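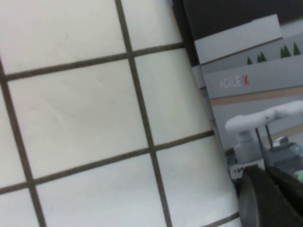 1 min read

Step 4: Wiping down the tiles

I do this bit before anything goes back on the white tiles, as dark grout hides crumbs and the big pale squares show every smudge.

1. Shift any boxes out of the way. Cardboard goes soggy if you splash it.
2. Wipe each tile with a damp cloth, then go along the grout lines with an old toothbrush.
3. Buff with a dry cloth — small circles work for me.

Note: matte tiles won't come up shiny, so don't keep scrubbing!

Caution: no scouring pads, please. I ruined two tiles at Clitanby that way.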